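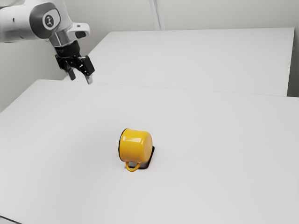

The tearoom at Ferkham station shuts at half past four, and by four the good cake has usually gone, so if you are coming on the branch line from Flavville you want the early train and a seat on the left for the river. I have done it both ways round, and I can tell you that arriving at ten to five in August with an empty flask and a long wait ahead is a poor sort of outing.

I have been fond of station tearooms since I was small enough to be stood on a chair to see over the counter. There used to be one at nearly every stop on our line, each with its own idea of what a scone ought to be, and my grandmother held firm opinions about all of them. Brosine was too dry. Yeo was generous with the jam but mean with the butter, and she would carry a little of her own in a screw of greaseproof paper, which mortified my mother. Now there are 3 left on the whole route, and Ferkham is the only one still in its proper place on the platform, with the door that sticks and the radiator you can't sit beside for long.

What I love about these places is that they never seem to be in a hurry, even though everyone who comes in has a train to catch. You get walkers spreading maps over the sugar bowl, and schoolchildren making one hot chocolate last between four of them, and on a Thursday the whole of the Yeo bell-ringers' outing, wanting separate bills.

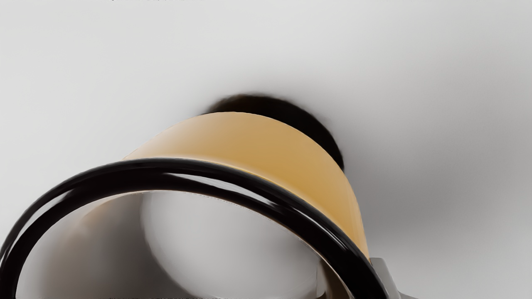 And then there is the tea itself, which I do think tastes better with a draught round your ankles. At Ferkham it comes strong unless you ask otherwise (I have never asked otherwise), and a pot for two will do three if you are friendly about it. The teacakes are toasted to order and take six minutes, so ask before you sit down if your connection is a tight one. The cheese scones are worth missing a train for, and I have missed one, and the next was only 30 minutes behind it, so no great harm was done.

The station building went up when the line did, and over the years the tearoom has been a parcels office, a paint store and, for one damp winter, somewhere to keep deckchairs. It was the people of Ferkham who wanted it back. They got up a petition with 948 signatures, a fair number for a village that size, and I suspect a few of the cats had signed as well.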